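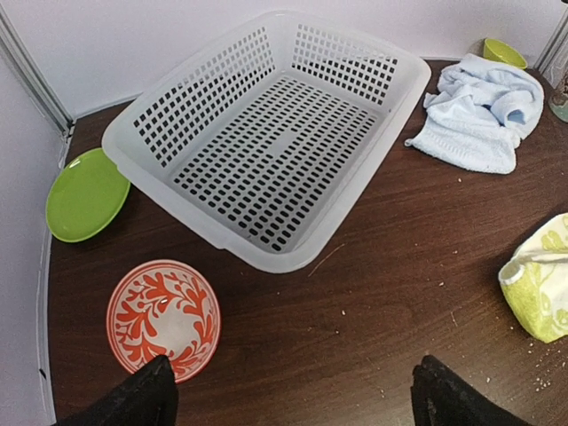 工作室笔记 7月23日 星期日

沥水筐这件事终于可以好好写一写了!上周一直拿旧托盘凑合,碗底总是一圈水印,今天把半透明的白色塑料筐请上桌,心情立刻不一样。筐底是一排排小长圆孔,排得很密,侧壁是大一些的方孔,筐底中间留了一小块没有打孔的平面。我以前没留意过这一小块,今天盯着看了半天,觉得贴编号标签正合适,明天就贴。

今天的题目还是老题目:一套小餐具洗完以后,从桌面到筐里,再从筐里到架子上,怎么摆最顺手。参与的人有我和Bheki Shabalala,Gyula Vida下午才到,带了一大袋面包。

桌上的东西

筐一个,空着开始。亮青柠绿的圆盘一只,一边压在筐的左沿下面。红橙色藤叶纹的白底碗一只,碗沿有一道细红边,这只碗我太喜欢了,叶子顺着枝条在碗里绕开,中间留出一片白,盛白粥一定好看(Bheki说盛番茄汤更好看,我不同意,红的配红的,花纹就没了)。浅蓝毛巾一条,揉成一团放在桌子里侧的角上。桌面是深棕色木纹的,浅色的东西放上去特别清楚,找起来一点不费劲。

筐的方向

先试的是斜放。原来一直以为筐必须和桌边平行才算整齐,结果斜着放,两只手从两侧进去都不别扭,长边正好顺着右手的动作。Bheki个子高,站得靠后,他也觉得斜放舒服。平行放的时候他总要把手腕拐一下。

然后试了横放和竖放,各做十来遍。横放占桌子,毛巾没处去;竖放的话里面那一头够起来远,我得踮脚。斜放胜出,暂定!以后桌上用胶带贴两个角做记号,贴纸胶带,别用上次那种黄的,撕下来一层胶,擦了一个中午。

盘子

圆盘进筐有两种放法,平放和靠壁立放。平放最省心,一放就稳,可是一只盘子就把底占去一大片,碗只能叠在上面。立放要找角度,盘沿得卡到侧壁和底面的夹角里,太直会往前倒,太斜又滑下去。Gyula来了以后试了几次,他的办法是先把盘沿落到底,再慢慢往后靠,听到轻轻一声碰壁再松手。我照着做,第三遍就会了,很得意。

另外记一条:盘子别压在筐沿下面就开始干活。抽盘子的时候筐会跟着动,刚对好的角度就白对了。先把筐抬一下,盘子拿出来,再放筐。步骤多一步,后面省很多事。

很光滑的盘面在灯下反光厉害,Bheki认为换个位置就行。晚上我把台灯挪到了左边,好一些,还没完全满意。

要不要立着放取决于后面还有几件。只有一盘一碗的话,平放盘子、碗放旁边也塞得下,别为了好看硬立。

碗一律扣着放,这个没有争议。有争议的是从哪里拿。我习惯捏碗沿,拇指在里,食指中指在外;Gyula习惯整只手托碗底。托碗底很稳,但是要扣下去的时候手被压在下面,抽手那一下碗会歪。捏沿的话翻转很顺,落下去也轻。今天两种都做了,最后三个人都改成捏沿,Gyula嘴上还不服,说他家里的碗比这个重得多。

扣碗的位置,我先试了筐底中间那块没孔的平面,觉得不好,水容易积在那里,碗沿围着一圈水出不去。往长边那头挪半只碗,落在密孔上,好多了。这条写给以后接手的人:碗沿尽量都在有孔的地方。

毛巾

毛巾是最让人头疼也最好玩的。毛圈布厚,软,揉成一团以后根本看不出哪里是角。有一条织边,摸起来比别处平,顺着织边往两头捋就能找到角,闭着眼都行。我们玩了一会儿闭眼找角,Bheki最快,我最慢,慢在总把折痕当成边。

折法先用最简单的:对折,再对折,织边朝外。朝外是为了下一个人拿起来就摸得到。Gyula提议卷起来塞在筐旁边,卷起来是漂亮,可是一擦手就散了,再卷一遍没人愿意。还是折。

毛巾放哪儿?筐的远端外侧目前最好,不碍手,伸手也够得到。放近处试过两遍,每次端筐都会蹭到,带着一起走。

顺序

现在的版本:筐斜放对好记号,盘子先进,碗后进,毛巾最后擦桌子再折。之前是碗先进,碗扣在那里以后盘子怎么靠都挤,调过来就宽敞了。差别之大让我有点吃惊,为什么上个月没想到换一下!

从筐到架子反过来拿就可以,碗先出。架子那边今天只走了两遍,Jolelard那只窄架子层距太小,盘子进去要侧着,先不改,等Stendale那边的隔板到了再说。

没弄完的

筐底贴标签,贴在没孔的那块,防水的标签纸在第二个抽屉。

桌角贴纸胶带。

再找一只深一点的碗来试,花纹随便,口径要比今天这只小。Bheki说他周末带一只。

如果筐里同时放两只盘子,立放会不会互相打滑,还没试。我猜要在中间隔一下,Gyula猜不用,赌一顿面条。

台灯位置再调。

补一句:面包很好吃,核桃的那种,剩下半个在柜子上面,明天谁先到谁吃。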